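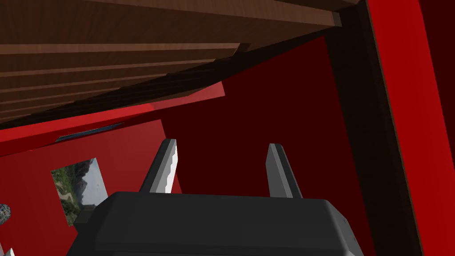
*Dark red on a back wall*

# Urkham Wall Paint, Shade 666

Yes, that's the real shade number! I number my colors in the order I write them down in the notebook, dead ends and all, and when I got to this one I wasn't going to skip it. A few people have asked for it under another name, so if you'd rather have "Pustham Red" on the lid, put that in the order notes and I'll write it on there with a marker. Same paint.

It's a deep, flat red with a good bit of brown in it. In the morning it looks close to brick, and by lamplight it goes almost to wine (my dining room has had it on one wall since February and I still stop in the doorway to look at it). I wouldn't do a whole small bedroom in it, but my friend Binta Babalola did exactly that, ceiling too, and loves it, so what do I know.

## What you get

- Water-based, very low smell, dead flat finish
- Sold by the gallon or the quart
- Brush or roller, no sprayer please, it's too thick
- Soap and water cleanup while it's still wet

## Putting it on

Reds are a pain. They cover badly, all of them, mine included, and anyone who promises you one coat of a real red over white is selling you something. Use a gray primer first. I like the Dritivach gray, and I keep it on the shelf next to this one, but any mid-gray will do the job. Then plan on two coats, and a third if your wall was bright yellow or something like that. Leave it overnight between coats. It feels dry long before it is, and if you roll over it too early it'll pull up in little crumbs and you'll be mad at both of us.

Keep a wet edge and don't go back to fiddle with a spot you missed. Get it on the next coat.

It marks. Flat dark paint always does, so think twice about hallways with bikes and dogs in them. Scuffs mostly come off with a damp cloth if you're gentle. If you need something you can scrub, look at the Anozie eggshell, where I can mix you a pretty close match.

## Samples and orders

Sample cards are hand-painted with the real stuff and I send up to 3 at no charge. Tape one up and live with it for a few days before you buy a gallon!

I mix in batches of 50 gallons, and tiny shifts happen from one batch to the next, so order enough for the whole wall in one go. The batch number is on the bottom of the can. Oluwaseun Garba does the packing and can check it for you if you need a top-up later.

Current batch mixed December 2019. Quarts are back in stock, gallons are low.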